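Levley Home Forum > Bedrooms > Is it worth folding T-shirts at all?

draughtyhall
Posted in February, 1,727 views

My sister swears by the Moya fold, where every shirt ends up as a little parcel standing on its edge. I gave it a month. I can't see that it saves any time, and the drawer looks the same as ever by bedtime. Convince me.
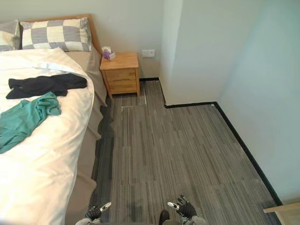
Drawers are my main doubt. All the guides assume a great wide chest, and plenty of us have a bedside thing and half a wardrobe. Two plain drawers in pine, like the ones by the bed there, won't hold a week's tops however cleverly you fold them.

pegbag
You're doing it on the duvet, that's your trouble. Soft surface, soft fold. Use a table.

draughtyhall
I've heard that one too. Tried the kitchen table and got crumbs on a black top. The bed is the right height and I'm not carrying washing downstairs to fold it and then back up again. 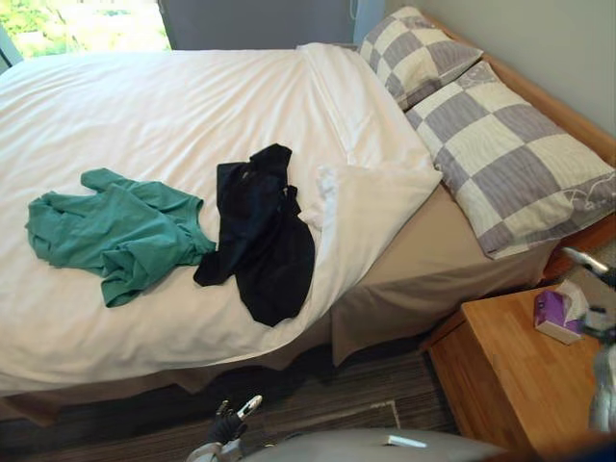
And a T-shirt is going to crease in the drawer anyway, so I don't see what a hard surface buys you.

Illden_Road
Disagree. Fold it flat, sleeves in, 3 folds, done. Mine come out fine. I've got the Stestmont folding board and wouldn't be without it.

pegbag
A board! That's a bit of plastic doing what your forearm does for nothing.

Illden_Road
Suit yourself. Neat pile, though.

draughtyhall
Sorry, I'm with pegbag on the board. I don't believe the pile lasts past the first rummage either. I've gone back to picking up one top at a time and deciding then - fold or hanger.
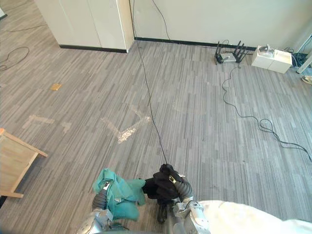
The teal one and the black one, still unfolded.

pegbag
Hanger for the black. Teal can go in the drawer.

Illden_Road
Both in the drawer. Hangers ruin the shoulders.

draughtyhall
Do they? Mine have been on hangers for years and the shoulders look all right to me.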